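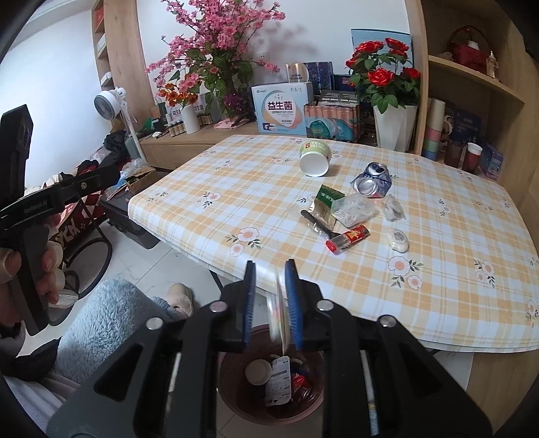

ペダル式のゴミ箱はふたの付け根から先にだめになるので、最初からふたのないものを買ったほうが長く使える、とMio Sakaiさんから前回の記事にコメントをもらった。12月に台所用のゴミ箱を買い替える話を書いたときのものだ。読んだ時点ではもう注文したあとだったので、そのまま使って、付け根も含めて見ていくことにした。

買ったのはKidanoのペダル式、18リットル。高さは39センチで、流し台の横に置くと天板よりだいぶ低い。色は白と濃い灰色があり、濃い灰色にした。店頭にはWustanceの角型も並んでいて、値段はそちらのほうが安かったが、踏んだときにペダルが左右にぶれるのが気になってやめた。

ペダルについて。
幅は足の先が載る程度で、スリッパのままでも踏める。踏み込みは浅く、半分ほど押したところでふたが上がり始める。軽すぎるということはない。ただし本体が軽いので、袋が空に近いときに勢いよく踏むと後ろへ少しずれる。床がフローリングの家では底に滑り止めを貼ったほうがいい。付属のゴム足は小さく、うちの床ではあまり効かなかった。

ふたについて。
開いたときにほぼ垂直で止まる。壁にぴったりつけて置くとふたが当たるので、後ろに指が入るくらいの隙間が必要になる。説明書にはこのことが書いていない。閉まる速度はゆっくりで、音は小さい。夜に使っても隣の部屋までは聞こえない。付け根は樹脂の軸に金属のピンを通した作りで、今のところがたつきはない。Sakaiさんの言うとおり弱いのはここだと思うが、この部品は単品で取り寄せができる。品番は102で、取扱説明書の最後のページに載っている。注文したことはないので、届くまでの日数はわからない。

内側の枠について。
袋の端を外に出さずに留められる枠が付いている。見た目はすっきりするが、取り付けにはこつがいる。袋を先に本体へ入れて口を広げ、そのあとで枠を前側から落とす。説明書の順番どおりに枠へ袋をかけてから入れると、底のほうで袋がよじれて空気がたまる。慣れれば手間とは感じない。

袋はLanoraのまとめ買い用を使っている。送料込みで1,537円だった。薄いわりに伸びるので、卵の殻や魚の骨を入れても今のところ破れたことはない。口を結ぶための余りが短く、いっぱいまで入れると結べなくなる。自治体の指定袋を使う地域の人は、先に口まわりの寸法を測っておくこと。うちの指定袋は小さいサイズだと枠に届かなかった。
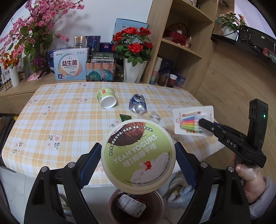 容量については、18リットルという数字だけで決めないほうがいい。ペダルの仕掛けが底に入っているぶん、内側は外から見た印象より浅い。生ゴミ中心なら二人暮らしで収集日まで持つが、食品の容器も一緒に捨てる地域だと足りなくなる。困るのは量よりも形で、写真のYEAH YOGURTのように大きくて丸い容器は、そのまま放り込むと横に隙間が残り、あとから入れたものがその上に積み上がる。ふたが浮くのはたいていこういうときだ。つぶせる素材ならつぶし、つぶせないものは中に小さいゴミを詰めてから捨てると、かなり違う。

においについて。
ふたの裏に消臭剤を入れる小さなケースがある。専用品は高いので、重曹を不織布の袋に入れて代用した。冬場ということもあり、ふたを閉めていればにおいは気にならない。夏にどうなるかは書けない。パッキンは付いていないので、密閉を期待して買うものではないと思う。

掃除について。
内箱が外れるので、風呂場で洗える。角に丸みがあり、スポンジが奥まで届く。面倒なのはペダルの付け根で、細かいごみがたまりやすく、歯ブラシのようなものでないと取れない。外側は手の跡が目立つ。濃い灰色を選んだのは失敗だったかもしれない。水拭きのあとに乾いた布で拭けば消えるが、毎日やる気にはならない。

以前使っていたVasiliuのふたなしの筒型とも比べておく。Vasiliuは壊れる部分がなく、洗うのも早かった。まな板を持ったまま上から野菜くずを落とせるので、料理中の使いやすさだけなら今でもあちらが上だ。Kidanoは足で開けられるといっても、開いている間は片足を載せたままになる。皮むきのように長く捨て続ける作業には向かない。一方で来客のときに中が見えないのは助かるし、コバエの時期を考えるとふたはあったほうがいいと判断した。Vasiliuは捨てずに洗面所へ移し、髪の毛や綿棒のごみ用に使っている。

気になった点をもう一つ。本体の横に貼ってある品質表示のシールがはがしにくい。ドライヤーで温めてもきれいに取れず、のりが残った。目立つ面に貼ってあるので、壁側に向けて置くしかない。

評価は、片手がふさがっていることの多い人には勧められる、というところ。背の高い人には低いと思う。同じKidanoに背の高い型もあるが、そちらは内側の枠の形が違うようなので、袋を買い置きしている人は店で確かめてほしい。

追記（2019年1月16日）：底の滑り止めを家具用の厚いものに替えた。踏んだときのずれはなくなったが、そのぶんペダルと床の間が広がり、掃除機の先が入るようになった。付け根は変化なし。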